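Zuduvwood summer design program - worth the money?

Started by preda_mom, 24 Feb 2018

preda_mom
My daughter got into the July session at Zuduvwood (stage design track). The brochure says students come from 13 countries and "build a professional network for life." It's four weeks. Has anyone's kid come out of this with anything besides a tote bag?

Ballska474
Mine went two years ago. Liked the teachers, liked the dorm. The network for life is a group chat that went quiet by Halloween.

msales
I taught there for a summer, so take this how you like. The studio hours are real and the instructors mostly know their stuff. What I'd question is the "portfolio review by industry guests."

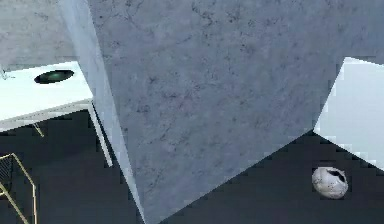 When I was there the guests were two former students and somebody's business partner. Nice people, but I wouldn't pay extra for it. Ask the office for names in writing before you send the deposit.
- Marlene Sales

salla_k
Disagree with both of you. My son came from overseas for it and his English and his drawing both got better. He's in a full degree program now.

Ballska474
Would he have gotten in without it, though? They put every kid like that on the website and skip the other 147.

salla_k
No idea, and neither do you. He says it helped.

preda_mom
I emailed about the guests. They sent me the brochure again - the same PDF. Does the deposit come back if we cancel before May?

msales
Half of it did in my day. Check the back page, small print.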